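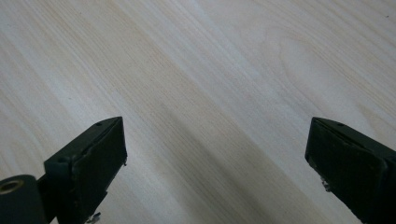 The view from a hand-held gripper over a bench at Ridgeway: two dark fingers, open, over bare wood.

Against the gripper bake-off

By the Workshop Columnist
April

327 shares | 14 comments

Every few months somebody sends me a comparison of robot grippers and asks which one I would buy. The latest was a spreadsheet from a small packaging outfit that wanted to choose between the Pudunico hand-held, the Talton two-finger and a third model that had already been dropped by the time I opened the file. The Pudunico had won with a success rate so close to perfect that the buyer wanted to know whether there was any point in reading further.

I read further. The test had been 500 picks of the same box, from the same spot, by the same person, who had been using the Pudunico for weeks and had met the Talton that morning. I don't think anyone was trying to cheat. I do think the number was worthless, and that most numbers like it are worthless for the same dull reasons.

I spent much of the spring at the Ridgeway shop running these two against each other, and I have come away less sure of the answer than when I started. I'm also a good deal less patient with people who claim to have one.

Start with the fingers. A parallel pair with flat pads is about the most ordinary thing you can put on the end of an arm, and sales sheets treat it as settled business. They quote a grip force and a stroke, and sometimes a cycle count. What you never get is a plain statement of what the pads are like once they have had some use. Pads scuff. They pick up dust and tape residue and lose some of their bite, and a pad that held a glossy carton in the first hour can let it slide in the last. On our Talton I swapped the pads halfway through and gained more than I had gained from a week of fiddling with the controller. If a pad change moves your results more than a change of brand does, you have been testing pads.

Then the cameras. The fashion now is to mount one close to the fingers and let it see what the hand sees. I like this better than the old habit of hanging a camera from the ceiling and praying over the calibration. It has made people lazy in a new way, though. They check that the fingertips are in view, see a nice clean tabletop between them, and call the mounting finished. A pale wooden table under soft light is the kindest background a dark gripper will ever get. Put the same rig over a dark tote with a shiny liner and you may find the software has lost track of where the fingers end and the tote begins. We did. It took us two afternoons to work out that nothing was broken.

I would like to see every comparison run on the ugliest surface in the building as well as the prettiest. I have asked three suppliers for that and received three brochures.

The hand-held units deserve a separate complaint. The pitch is that a person carries the gripper around, does the job by hand, and the recordings teach an arm to do it later. It's a decent idea and I have seen it work on simple jobs. But a person's wrist is a wonderful instrument and it forgives nearly everything. When I approach a cup badly, I correct before I know I've done it. My arm leans, my shoulder drops, and the recording shows a tidy grasp. Hand that grasp to a six-joint arm bolted to a plinth and it may be asking for a pose the arm can't reach. So when a vendor tells me that new users collected 1000 clean demonstrations with their device, my question is how many of them the arm could follow. The Sover controller we used rejected 432 of ours as out of reach or too fast. I have never seen a figure of that kind in a product announcement.

Defenders will say that I'm describing bad practice, and that a careful team would control for all of it. Fine. Careful teams exist. They publish long reports with wide error margins, and the people who write purchase orders don't read them. What gets passed around is the one-line result, and it gets passed around because it is one line. I have watched a manager repeat a success rate to a customer without being able to say what object had been picked up.

There is a stronger objection, which is that you have to buy something. A shop with a real job can't wait for the perfect trial. I grant that, and I'd go further: for plenty of jobs either of these grippers would do, and the hours spent ranking them would be better spent on the fixture that holds the parts. At Ridgeway the largest jump we saw all season came from a raised strip that stopped boxes from drifting. It was cut from scrap. It doesn't appear in anybody's comparison.

If you must run one, let the people who will live with the machine choose the objects, and let them choose spiteful ones. Switch operators. Write down the state of the pads before and after. Count the failed attempts that someone quietly reset, since those are the ones the customer will meet. Keep the raw video of the misses and throw out the highlight clip before it reaches anyone with a budget. And leave the thing alone overnight, start it cold in the morning, and record the first twenty picks separately from the rest. The Talton was poor at that. The Pudunico was poor at it too, in a different way, drifting slightly at the start of each session until it was zeroed again.

I wrote back to the packaging outfit and told them their sheet couldn't tell them which gripper to buy. They thanked me and ordered the Pudunico. It may well be fine. Their box is light, it has square corners, and it always arrives the same way up. I did ask them to save me their first set of worn pads.

14 comments | Share this article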